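Robot Handling Lab, Course Notes
Unit 6: Comparing hand-held grippers
Notes by Lovisa Viklund. Last revised 21/01/2018

Read this before your bench session. You do not need to have finished the arm exercises from Unit 5, but you should know how to start and stop a recording and where the emergency stop is.

6.1 What we are comparing

The lab has two gripper sets for hand use. We call them by the names on the storage bins: Vultach and Grerach. Both are held in the hand and closed by the operator's fingers. The Vultach set has the stiffer jaw. The Grerach set has more give at the tip and a slightly wider opening. You will use both, in that order, on the same objects.

The question for this unit is narrow. Given small, awkward objects on a flat surface, which set lets you pick up, hold and release with fewer failed tries? We are leaving speed out of it until Unit 7.

6.2 The key task

Keys are a good test because they are thin, they lie flat, and they hang from a ring that moves when you pull on it. A gripper that does well on blocks may do badly here. Tags add another problem. They slide over the keys and get between the jaws and the metal.

Work with one gripper in each hand. One holds or steadies, the other lifts. Most people start with their stronger hand lifting, and you may swap after the first set if you note it on your sheet.
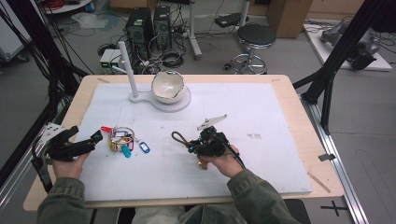 Figure 6.1. Two-handed work on the key task, with the tagged keyring on the foam board.

Steps for one trial:

Place the keyring near the middle of the board. Spread the tags by hand.
Pick up both grippers and hold them clear of the board.
Start the recording and wait for the tone.
Steady the bundle with one gripper. Close the other on the item named on your task card.
Lift it clear of the board and hold for 2 seconds.
Put it down, open both grippers, and stop the recording.

A trial counts as failed if the item drops, if you touch the board with your fingers, or if the wrong item comes up. If a cable catches on your sleeve, stop and repeat the trial. Do not count it either way.

Do 30 trials with each set. Take a break halfway through. Tired hands squeeze harder, and that shows up in the results as a difference between grippers when there is none.

6.3 Notes on grip

Approach a flat key from the side, with the jaws low. Coming straight down usually pushes it into the foam, and the jaws close over the top of it. With the stiffer jaws, a small tilt of the wrist helps lift one edge first. With the softer tips you can slide in at a lower angle, but they bend under a heavy ring.

Watch the cables. They pull a little on the wrist, and the pull changes as you reach across the board. Leave enough slack before you start.

6.4 Results from the October group

The October group logged 375 usable trials on this task. The Grerach set had fewer drops. The Vultach set had fewer wrong picks, mostly on trials where two tags lay together. Vincze's reading of this was that the stiffer jaw gives a clearer feel for what is being held. I think that is likely, but the group was small – do not quote it as a finding.

The full course archive now holds over 4,000 trials across all tasks. It is kept on the Edcombe drive, sorted by task and then by gripper set.

6.5 To hand in

Your trial sheet, with failed trials marked by type.
One paragraph on which set you would choose for the key task, and why.
A short note on anything that got in the way of the cables or the recording.

Further reading: Unit 3, section on jaw opening and object width. Unit 7 uses the same sheet, so keep a copy.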